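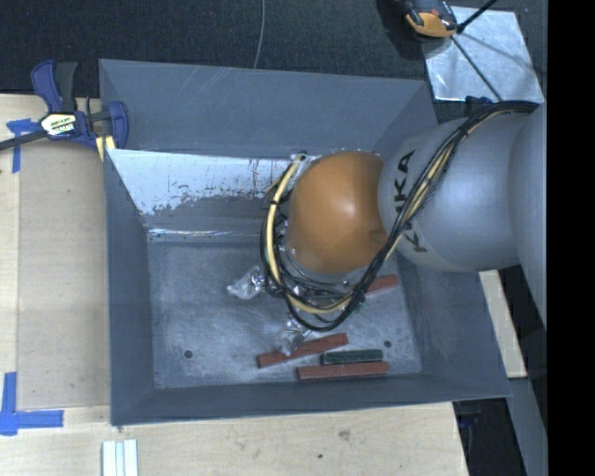 Travel photo workshops: what are you paying for?
Notes for Thursday, camera club, second half

Slide 1. Say hello, thank Keir MacKinnon for the slot. Ask for hands: who has been on a paid photo trip? Keep hands up if your pictures got better. Wait.

Slide 2. The Flisach brochure. Read the line about "unlocking your vision" out loud, slowly. I paid for this one myself, so I get to be rude about it. Eight of us and one van. We all stood at the same wall at the same time of day and came home with the same fisherman.

Slide 3. My contact sheets. 608 frames from the trip. I kept 50, and I was being generous. Most of the ones I still like came from the free afternoon. Maybe that says more about me than about the teaching. Leave that open.

Slide 4. The paid model question. The fisherman was hired. I don't object to hiring people. I do object to the caption calling it a chance meeting. Evander Hepburn disagrees with me on this and will be in the room, so let him talk, but move on by 8.

Slide 5. What did help: the evening review. Someone who didn't know me told me my horizons were dull and I was standing too far back. Could I have gotten that here for the price of a coffee? Probably. Did I ever ask? No.

Slide 6. Questions to send before you book
Who picks the locations, and when did they last go?
How much one-on-one time, in minutes?
Can I see pictures by last year's students? (The Lendari people never wrote back.)

Skip slide 7 if short on time.

Slide 8. Questions. If someone brings up the promo video, yes, that's my hat.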